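Ondside Community > Perception and Planning > Grasp selection

Language-conditioned pick works on the demo set, picks the wrong mug on ours. Is the model or the config at fault?

Posted by flatwasher on 3/10/26
Tags: grounding, segmentation, grasp-planner, mugs

We are evaluating the Premwood grounding package on top of the Ondside planner. The sales page says it handles "any household object, any phrasing." I had my doubts and so far they are holding up.

Setup is one fixed camera, a table with a black cloth, white wall behind. We run a text prompt, the package returns a mask and a score, the planner takes the mask and proposes grasps. On the demo scenes that ship with the package it is close to perfect. On our own table I ran 200 prompts and the failures are not random. They cluster on three things:

1. "the white mug" comes back as the wall, or as the wall plus a bit of mug.
2. "the black mug" comes back with a mask that leaks down into the tablecloth, and the planner then wants to grasp somewhere well below the actual body.
3. "the cup" goes to a mug with a score high enough that nothing downstream complains.

Threshold is at the default. I tried raising it and all I got was fewer answers, with the same wrong ones still in there. Before I spend another week on this, has anyone got it working on objects they picked themselves? Please don't tell me to fine-tune unless you have done it and have numbers.

Replies

rustcombe_lab
Works fine for us out of the box. Make sure you have the latest version and that your camera is calibrated. You could also try a bigger model.

flatwasher
Latest version, calibrated in May and checked again before this run. A bad extrinsic doesn't turn a mug into a wall. The mask is wrong in pixel space before any transform is applied.

tallyho_servo
I have the same package running at Rustcombe (different group from the poster above) and "works fine" is generous. What you describe is three separate problems and the score hides all of them.

The score is a text-to-region match. It says nothing about whether the region boundary is any good. A blob made of white mug and white wall matches "white mug" very nicely, so of course raising the threshold leaves it in. If you only change one thing, stop using that score as a gate for grasping. We take the mask, look at the depth inside it, and throw it out if the spread is bigger than a mug could be. Ours rejects anything over 200 mm front to back. Crude, but it killed the wall masks in one afternoon.

For the black mug, check whether you are cropping before you run segmentation. The default config downsizes the full image, and black on black has very little edge left after that. Setting

segment.crop_to_detection: true
segment.crop_margin_px: 19

helped us more than the bigger model did. The bigger model mostly cost us time – it went past 300 ms per query on our machine and made the same mistakes with more confidence.

The cup thing is a language problem and I don't think you can fix it with a setting. "Cup" is a perfectly normal word for a mug. If your operators say "cup" and mean paper cup, either make them say "paper cup" or have the system come back with candidates when there are two plausible ones. Premwood has an option for that, return_topk, which is off by default for reasons I can only guess at. We use 8.

The test layout matters too. The demo scenes have a few well separated objects in strong colors on a plain table, and I'd ignore any success figure that comes from them. We line things up at the back of the table, some touching or overlapping in view, with several mugs in different colors and a few bottles and a carton thrown in.

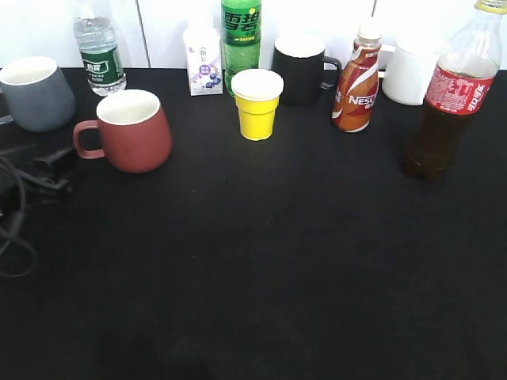
The white mug against the white wall is the one I'd start with, and then the black one on the black cloth. If a package can't manage those two, I don't much care what it does with a bright yellow cup. Also use labels in more than one language. Prompting "the Sprite" when the big lettering reads 雪碧 tells you quickly if it is reading the label or going by the green plastic. I suspect the second, but I haven't run enough prompts to claim it.

Fine-tuning: tried it once, 300 labeled frames. Mug masks got better on our table and got worse on everyone else's. I wouldn't call that a result.

flatwasher
Thanks, that is the first useful answer I've had, support included. Crop setting is in. The black mug mask now stops where the mug does in most of the runs I've looked at, though it still grabs cloth when the lights are low. Depth check goes in next. I'm leaving the thread open until I've rerun the full set.

mx_poulain
One warning on the depth check. We do the same at Poulain and it throws out clear bottles as well, because the depth camera reads straight through the plastic and returns the wall. Put it behind a per-class switch, or you will swap one failure for another and not notice until someone asks for the water.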